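Dokumcombe Waterworks Shed – sorting day gallery

April 28, 2019

Quick page this, more when I get a minute. We spent the day going through the valve stores at the Dokumcombe shed, ahead of the July open weekend. Captions are short. Click through for bigger versions, they take a while to load on a phone, sorry.

Bit of background for anyone new. The shed came to us with its shelves still full – fittings, glands, washers, odd handles, most of it in old sweet tins and none of it labelled. Padmavathi Kaimal made a start on the list last winter and got as far as line 224 before the cold saw her off. Her guess for the whole lot is 3,000 pieces. I think more.

The small brass is the nicest to sort and the easiest to muddle. Gate valves mainly, plus knobs off goodness knows what. The rule we settled on was one trayful at a time, colour bins at the sides, nothing goes back on a shelf till it has a line in the book. Slow but it works. Qusai Karam wanted to do it by thread size first and he may well be right, we'll try his way on the next lot.
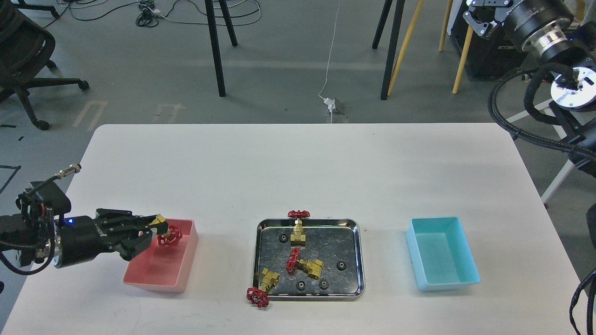
Handwheels are the bit people ask about. Red paint on brass valves is common as anything and doesn't tell you much about age, so please don't write in to say yours is the same and must be Victorian! What you want is the body. Look for a maker's mark on the side, or a size by the thread, and check it under a decent lamp before you decide it's blank. Ada Cirillo found a Pralitz mark that way on a piece we'd all passed as plain. Very faint, under old jointing paste.

Don't scrub them. Soapy water, soft toothbrush, dry straight off. Aminu did 2 with wire wool years back and they still look wrong. Bright as buttons and all the edges gone.

Knobs are another matter. Toothed ones are a pig to match up because the teeth don't tell you anything, it's the hole in the middle that counts. If you have a box of these at home and know what they came off, email Sawsan Azar, she is keeping a seperate list for the unknowns. Photo of the back as well as the front please, with a ruler next to it.

Also needed – shallow trays, any metal, no rust. Stacking bins with the sides still sound. Brown luggage labels, the proper ones with string. We've had a lovely roll of lining paper from Ní Mhurchú's in the high street so no more of that thanks, we are set up for years.

The book itself is going onto the Givow site bit by bit. Brass section first, then iron, then the leather and rubber which I am not looking forward to. If a line says "see P.K." it means the old entry and the new one dont agree and Padmavathi is looking into it.

Next sort is the big stuff on the bottom shelf. Boots and gloves. Tea is provided, biscuits depend on who's shopping.

Gallery put up by Aminu Anozie. Corrections to the usual address.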